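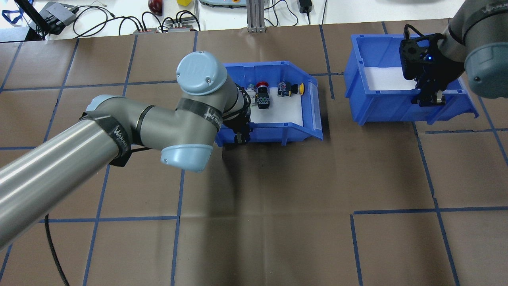

Push buttons and switch components in a lined stacking bin, Tovier Parts Library.

The Tovier Parts Library has completed the first stage of sorting the Clokament donation. In this thread we set out what was received, how it is being sorted and how schools and training shops may request items.

The donation came to us in June, when the Clokament bottling works closed its second line. It consists of control panel parts: push buttons, selector switches, contact blocks, indicator lamps, and a smaller quantity of capacitors and relays. The inventory supplied by the works lists 4000 pieces.

Many of the parts had been removed from panels in service. A smaller share was still in store stock. The two groups are recorded separately in our catalog, and the label on each item will say which group it belongs to.

Sorting takes place in the Heffernan annex, in the room formerly used for map storage. Visitors who remember the map drawers may wish to know that they have gone to the county archive and can be consulted there by appointment.

Our stacking bins are blue, with an open front and a sloping lip. We line the floor of each with white material. Small black screws and terminal clamps come away from old switch blocks very easily, and on bare blue plastic they can be overlooked for a long time.

Work surfaces are covered in brown and marked off in squares with blue tape. The marking is renewed when it lifts. It need not be perfectly straight to serve its purpose, and ours is not.

A note on terms. By "operator" we mean the part a person presses or turns. By "contact block" we mean the part behind the panel that opens or closes the circuit. Many donors send the two joined together, and many send only one of them.

Joined pieces stay joined until they have been looked at. We ask donors to follow the same practice. A separated pair can be difficult to match again, above all where the makers changed the latch between one series and the next. 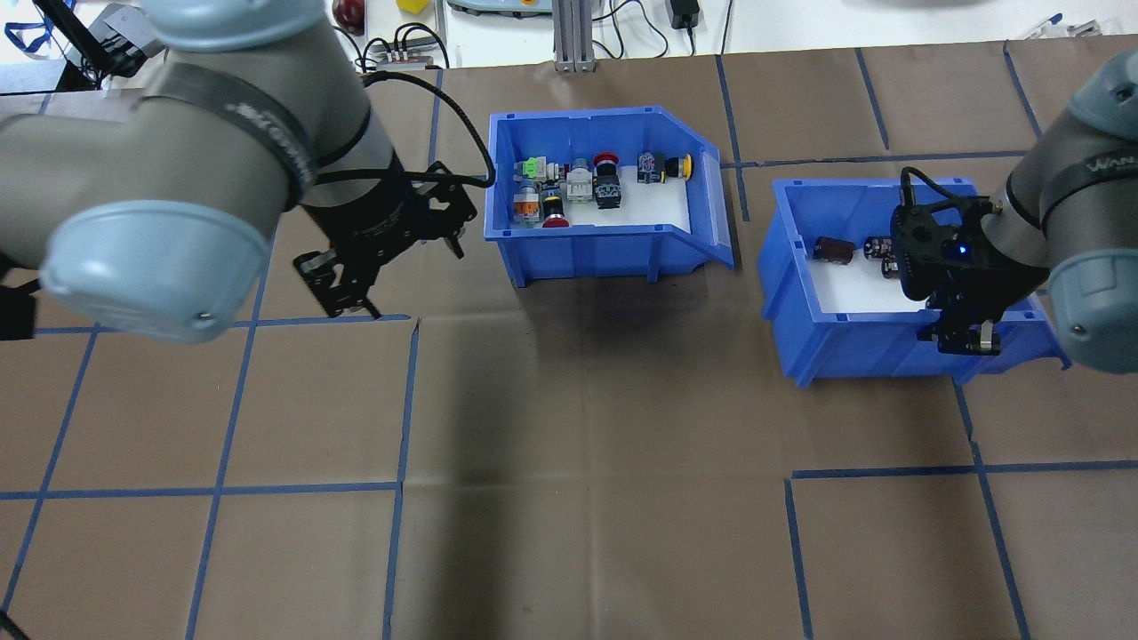

Sorting proceeds by function first and by maker second. An earlier arrangement by maker alone was abandoned after the Skirine catalog was introduced, as most requests reach us in the form "a red stop button" or "a switch with a green top" and seldom include a series number. Color is recorded at this stage as well, though it is not used to decide where a part belongs: a bin at the first stage may hold green, yellow, orange and red pieces side by side. Capacitors are the exception to the general mixing. They are kept in a bin of their own, as the two cylindrical ones are here, and they do not pass to the switch shelves at any point.

Red mushroom-head buttons deserve particular attention. Some are emergency stops that latch when pressed and must be released by a twist or a pull. Others spring back. The difference is not always plain from the front, and each one is therefore pressed and released before a label is written.

Recovered emergency stops are issued by this library for teaching and display only. They are not issued for use on a working machine under any circumstances. Instructors who need one for a live machine should buy it new.

The same rule applies to key switches and to any part whose rating plate can no longer be read.

Cleaning is kept to a minimum at the first stage. A dry brush is used on the outside of the housing. Solvents are not used, as several of the older clear housings have clouded badly on contact with them. Residue under a cap is noted on the card and left for the second stage.

Contact blocks are tested at the second stage with a meter, once at rest and once with the plunger held down. A block that gives a different reading on a second attempt is set aside. We have been asked whether such blocks can be opened and repaired. In many cases they can, and we would be glad to supply them to instructors who wish to teach the repair.

Electrolytic capacitors are handled by Settimio Villa and are not included in the open list. Schools should not request them through the general form. A short notice on old capacitors, with the conditions under which we release them, is available from the front desk.

To date, 264 items have been entered in Skirine with a full description. A further 800 have a shelf number and a short title only. These can be requested, but we may need to write back with questions before we can confirm that the part is suitable.

Each full entry gives the following: type of operator, color, mounting hole, number and kind of contacts, maker where known, condition, and whether the piece was in service. The mounting hole is measured with a gauge and is not taken from the maker's list. Most of the Clokament operators fit a 22 mm hole, the size most training panels in the region are drilled for.

Where a part carries markings in more than one color or script, we copy the wording as it stands. We do not correct spelling on old labels. Handwritten panel names are copied too, and we thank the former staff of the works for the clarity of their handwriting. 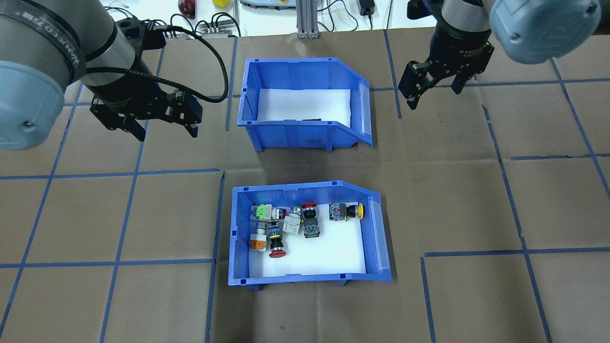 Rosalba Pace writes in reply that her students wired a practice panel from an earlier release and lost most of an afternoon to contact blocks that would not seat on their operators. She asks whether the library could issue the two as tested pairs, even if that means a shorter list and a longer wait.

We are grateful for this comment, which agrees with others received by mail. From the next release, operators and blocks that have been fitted together and tested will be listed as pairs under a single number. Loose blocks will remain available under a separate heading.

Pairs will be sent joined. Students should be shown how to release the latch before they attempt it, as the tabs on older blocks become brittle. A broken tab cannot be replaced from our stock at present.

Eligible borrowers are public schools, community colleges, registered apprentice programs and repair workshops that offer teaching to the public. Private collectors are asked to wait for the surplus list, which is issued once the teaching requests have been met.

Requests should name the course or class and the purpose of the parts. One or two sentences are sufficient. A wiring sketch is welcome where the request is for a complete panel, and a photograph of an existing panel is often more useful still.

Please do not request by color alone. We receive a number of forms that ask for "yellow buttons" with nothing further, and these have to be returned. A yellow round push button may be momentary or latching, lit or unlit, and the choice will matter to the person wiring it.

There is no charge for the parts. Borrowers pay postage in both directions, or may collect from the Heffernan annex on mornings when the front desk is open. The loading door is on the east side. The bell there is connected again.

Items issued for a term should be returned at the end of it. Items issued for permanent installation in a teaching panel become the property of the school, and the catalog entry is closed. If the panel is later taken apart, we would be pleased to have the parts back.

Packing for return: wrap each switch separately, leave mounting rings and nuts on the threads, and put any loose screw in a small bag taped to the part it came from. Please do not tape over the rating plate – the adhesive lifts the printing on some makes.

Further donations of control parts cannot be accepted until the second stage is complete. We make one exception for spare mounting rings and nuts, which are missing from a large share of what we receive. These may be left at the front desk in any container, unsorted.

We have also been asked about printed drawings from the works. The panel drawings came with the donation and are in flat storage. They have not been scanned. Instructors may view them by arrangement with Settimio Villa, and copies of single sheets can be made at the desk.

Corrections to existing entries are welcome. Please quote the Skirine number and state what was found. Two entries for selector switches have already been amended after a reader pointed out that the position stops had been recorded in reverse.

The request form for the Clokament release is now open. Replies are sent in the order in which forms arrive, and borrowers with a course start date should enter it in the box provided.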